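수소로 나는 꼬마 비행기, 피르켈의 여름
2019. 01. 18

프린세스 카타쿠탄을 만나면 일단 프로펠러 이야기부터 듣게 된다. 자리에 앉기도 전이었다. “소리 들어보셨어요? 지상에서 돌릴 때랑 하늘에서 돌릴 때랑 완전히 달라요!” 그가 이끄는 페니메르의 설계팀은 수소 연료전지로 나는 2인승 실험기 ‘피르켈’을 만들고 있다. 첫 비행은 지난 8월, 비행시간은 13분이었다.

짧다면 짧은 시간인데 그는 그 13분을 거의 초 단위로 기억한다. “활주로를 200미터쯤 남기고 떴어요. 계산보다 조금 늦게 뜬 거죠. 저는 관제실에서 손톱을 다 물어뜯고 있었고요(웃음). 그런데 상승률이 딱 예상대로 나오는 거예요. 옆 사람을 붙잡고 소리를 질렀어요.”

조종간을 잡은 사람은 시험비행 조종사 파라스키바 크러치운이다. 글라이더로 비행을 시작해서인지 조용한 기체를 유난히 좋아한다. “엔진 진동이 없으니까 바람이 동체를 스치는 소리가 다 들려요. 처음 몇 분은 계기판을 보면서도 귀는 계속 바깥에 가 있었어요. 착륙하고 나서 한 번 더 타도 되냐고 물었는데 안 된다더군요.”

당연히 안 될 일이었다. 연료전지 온도가 예상보다 높았고, 팀은 그날 저녁부터 냉각 덕트를 뜯었다. 새 흡입구는 협력사 제카우가 깎았다. 모양만 보면 작은 조개껍데기 같은데, 카타쿠탄은 이 부품 얘기가 나오자 종이를 꺼내 그림까지 그려가며 설명했다. 공기를 많이 들이는 것보다 고르게 들이는 게 훨씬 어렵다고 한다.

무게도 골칫거리다. 수소 탱크를 포함한 동력계가 232킬로그램. 바이이에서 공급받는 탱크가 그중 가장 큰 덩어리다. “배터리만 썼다면 구조는 훨씬 단순했겠죠. 그래도 저는 항속거리가 탐났어요. 옆 동네 한 바퀴 말고, 진짜 어딘가로 가는 비행기를 만들고 싶었거든요.”

크러치운은 여기에 조종사다운 욕심을 보탠다. “저는 고도요. 지금까지는 2000피트에서만 놀았는데, 더 올라가면 연료전지가 숨이 차요. 압축기를 손봐야 하고, 그게 올해 숙제예요.”
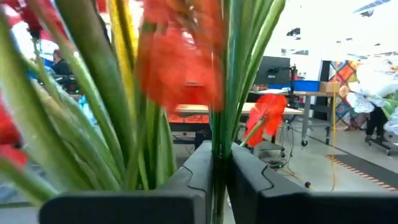 압축기 얘기가 나오자 두 사람은 인터뷰를 잊고 한참을 자기들끼리 떠들었다. 카타쿠탄은 회전수를 올리자는 쪽이고, 크러치운은 소음이 늘어나는 게 싫단다. “조용한 게 이 비행기의 매력인데 그걸 왜 포기해요?” “포기가 아니라 조금만 양보하는 거라니까요!” 결론은 나지 않았고, 다음 지상 시험에서는 두 설정을 모두 돌려보기로 했다.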